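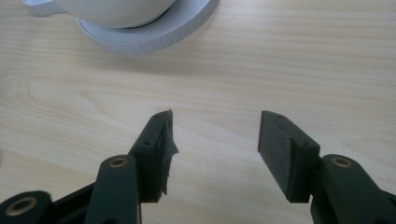 Unit 4: Table surfaces and tableware
Course handout, housekeeping and front of house, level 2
Tutor: Isabelle Lavoie. Practical sessions: Lino Leone.

Read this before the practical. The short test in June is taken from Units 3 and 4, and the questions on surfaces come mostly from the notes below.

4.1 What the top is made of

Tables in cafés, meeting rooms and staff kitchens tend to look alike from a distance. For cleaning purposes you need to know which of these you have.

Solid wood. The grain carries on over the edge and down the side, and the end of the board shows end grain. It can be sanded and oiled again. It moves a little with the seasons and does not like standing water.

Veneer. A thin sheet of real wood glued to a board. The face looks like solid wood, but the edge usually has a strip stuck on. Veneer will take a very light sanding by hand with 400 grit and nothing coarser. If you go through it, it can't be put back.

Printed laminate. The grain is a picture under a hard clear layer. Look for a pattern that repeats further along the table, and for an edging strip in a slightly different shade. Never sand it.

Looking straight down at the middle of a table won't settle the question. A good print has swirls, streaks and small dark specks like real timber. Get down to the level of the edge and look underneath before you decide. If you still can't tell, treat the top as veneer.

4.2 Daily cleaning

Clear everything off first. Wiping round a cup leaves a ring of old dirt that is harder to get off next time.

Brush or wipe away crumbs with a dry cloth. Then use a cloth wrung out in warm water with a little washing-up liquid, following the grain from one end to the other. Go over it again with clean water and dry with a second cloth. Don't spray cleaner straight on to wood or veneer. Spray the cloth.

Marlina Jugah's group asked last term about cream cleaners. Keep them for sinks. On a pale top the fine scratches don't show at first, but after a few months the surface goes dull in patches where people sit.

4.3 Checking the surface

Stand so that the light from the window or lamp falls across the table towards you. On a smooth top you will see a soft sheen. Smears show up as cloudy areas within it, and scratches as thin lines.

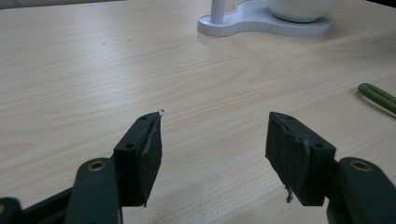
Specks need a closer look. Run a clean, dry fingertip over each one. If you can feel it, it is dirt or dried food and should lift with a damp cloth held on it for 30 seconds. If you can't feel it, it is likely to be in the wood or in the print, so leave it alone. Students have worn a pale patch in a good table by scrubbing at a mark that was part of the pattern.

Pale tops hide dust and crumbs of a similar colour. Check them from two sides.

4.4 White cups, mugs and containers

Plain white tableware shows tea stains at the rim and grey marks on the base. The grey marks are usually metal from spoons or from the sink. A paste of bicarbonate of soda on a soft cloth will take most of them off glazed ware. Rinse well.

Always turn a piece over and look at the foot. An unglazed foot is rough and will scratch a table if it is dragged. Lift, don't slide. The same goes for anything that stands on a saucer or a wider base: lift the two together, holding the lower part, and dry the underside before you set it down. Ridged rims collect dust and dried drips in the grooves. Use a soft, dry brush first and a damp cloth after.

Place each piece with the handle clear of the table edge, where a sleeve won't catch it.

4.5 Heat and water marks

A white mark on a varnished or veneered top is moisture in the finish. Leave it overnight, as many fade without help. A dark mark means water has reached the wood. Report it and don't try to treat it.

Cloudy rings on laminate will normally wipe off. Blisters won't, and they mean the glue has let go under a hot pan or dish. Put a mat under anything that comes straight from the oven or hob.

For the practical

Bring two clean cotton cloths, one soft brush and an apron. Work in the pairs you had for Unit 3. Gilang Tjoa and Nawal Fahmy are to join Lino's table.

Write up one table from home or work, 200 words, saying which type of top you think it is and what you looked at to decide. Hand it in at the start of the session.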